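4.2 Handling small packaged goods with the Kobori hand-held gripper kit

The third task in our review of the Kobori kit was sorting packaged snacks out of a shallow box.
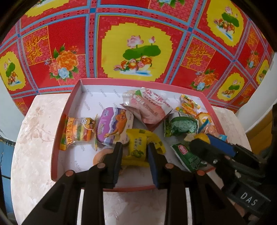 Figure 3. Snack sorting with two hand-held grippers. A yellow packet is held upright between the blue foam pads of one gripper, with the second gripper to the right.

We chose snacks for this task as they are cheap, easy to replace and awkward to grip. The box in Figure 3 holds soft pouches and wrapped sweets together with a lidded oval tin and a round biscuit, so the operator has to change the approach from one pick to the next. The supplier's own practice set consists of foam blocks and gave us little idea of how the kit would behave with printed film. Pouches that lie flat have to be lifted by an edge before the fingers can close on them properly.

Each operator was given 20 minutes with the kit before recording began. Echevarría and Thakur had used an earlier version at the Girton site, while Obradović had not handled it before. The operators worked standing at a round table and were asked to take one item at a time. No order was set. If an item was dropped outside the box, the attempt was kept in the record and marked as a drop.

In total we recorded 300 picks, of which 17 ended in a drop. Most of the drops were of flat pouches taken by a corner, where only the tip of the foam touched the wrapper. The tin slipped 2 times, on both occasions when it was gripped across its longer side. The remaining drops were spread over the small sweets, and we could find no pattern in them.

The foam pads did what the supplier says they do. They gave enough under light pressure to hold a puffed packet by its sides, and none of the biscuits used in the recorded picks was broken. The pads do pick up crumbs and sugar, and grip on glossy film became worse until they were wiped. The manual says nothing on cleaning. We used a damp cloth between operators and let the pads dry fully before the next run. One pad came loose at its lower corner and was stuck back with the spare tape in the case.

The linkage moved smoothly throughout. Two operators reported a tired thumb by the end of a run, and Obradović asked for a softer return spring. Clovesari, which supplies the kit, offers one as a paid extra, but we did not test it. Working with both hands took longer to learn than working with one. The grippers knocked together when items lay close to each other, and operators soon began holding the second one back until the first was clear of the box.

Setting up took about ten minutes each time, including the check that both grippers opened to the same width. Results for the larger goods, which were handled with the wider fingers, are given in Section 4.3.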